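Search this site Search Enter keywords Go

Last updated: Friday, 9:40 a.m.

Lovilia Public Library Opens Its Winter Recipe Exchange, With Suppers, Handwritten Cards and a New Community Cookbook

LOVILIA – The Lovilia Public Library is very happy to announce the return of its Winter Recipe Exchange, which opens in January and will run until the last of the snow is off the front steps (and in some years that has been a good long while). Everyone is welcome, whether you cook every night of the week or only come out of your shell for the church bake sale, and there is no charge to take part.

For those who are new to town, the Exchange began 9 years ago as a single shoebox on the reference desk. People dropped in a recipe card and took one home. By the second winter the shoebox had become a set of card drawers, and by the fourth there were neighbors from Dusdale driving over after work to copy out one another's pie crusts. The drawers now hold more than 400 cards, many of them in the handwriting of people we still miss very much.

This year the library is taking the next step and gathering the best loved of those cards into a printed book. "The Lovilia Table" will have 200 recipes, with the cook's name printed alongside each one and, wherever the family has allowed it, a copy of the original card, gravy stains and all.

"My mother's card for chicken and noodles says 'flour, till it looks right,' and we are printing it just that way," said Wanda Holloway, director of the library. "I did ask her once how much flour that was, and she told me to come over and watch. I think a good many families around here have a card like that. We would love to get those into the book while there is still somebody at home who can come over and watch with you." 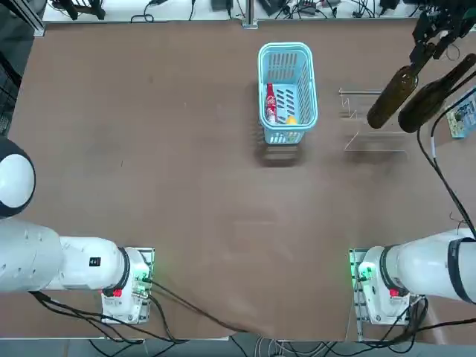
Recipes for the book will be accepted at the front desk through the end of January. You may bring the card itself, and a staff member will copy it and hand it right back to you while you wait, or you may write it out fresh on one of the forms by the door. Please put down where the dish came from, if you know. A line or two is plenty, though we have never yet turned away a full page, and one gentleman last winter gave us three pages on sauerkraut that were passed around the staff room for a week.

Alongside the book there will be a supper every Friday at 6 p.m. in the downstairs meeting room. Each supper has seats for 40 people, and each is built around one kind of dish. The opening night is soup. After that come dumplings, then beans, then breads, and then a night simply called "What Grandma Made When There Wasn't Much," which had the longest waiting list of anything we did last year.

Dumpling night will be led by the Furtună family, who have run the bakery in Dusdale since the children now working its counter were in strollers. They will be showing their plum dumplings from start to finish, with the potato dough rolled out by hand and the buttered crumbs done in a skillet, and they have promised to send everyone home with the recipe. Bread night is being hosted by Otimetti, the grocery on the square, which is also giving the flour and yeast for all of the suppers. We are grateful to both, and we hope you will tell them so when you stop in.

To hold a seat at a supper, please call the library or sign the sheet at the front desk. Seats are free. If you are able to bring a covered dish, wonderful, and please tape a card to the lid listing what is in it, above all nuts, milk and eggs. If you cannot bring a dish, come anyway and bring your appetite. Folks who need a ride from Dusdale should mention it when they sign up, as several of our regulars have room in the car.

Children are welcome at every supper, and there will be a smaller table with blunt scissors, blank recipe cards and crayons. Cards made at that table go in the drawers with all the others. Last winter's most copied card was for "Cold Spaghetti Sandwich," by a young man of seven, and it will be in the book.

Copies of "The Lovilia Table" may be reserved at the front desk. They will be ready in the spring, and every family with a recipe in its pages will receive one free.

Reader comments

plumjam_dusdale
So glad the Furtunăs are doing dumplings again. I tried it at home and mine fell apart in the pot. Will be in the front row with a pencil.

R. in Lovilia
Can we send in more than one recipe? I have my aunt's pickles and also her rhubarb thing and I can't choose.

Library Front Desk
Yes, please bring both! Just use a separate form for each.

Hungry on Elm
The spaghetti sandwich is better than it sounds. Needs butter.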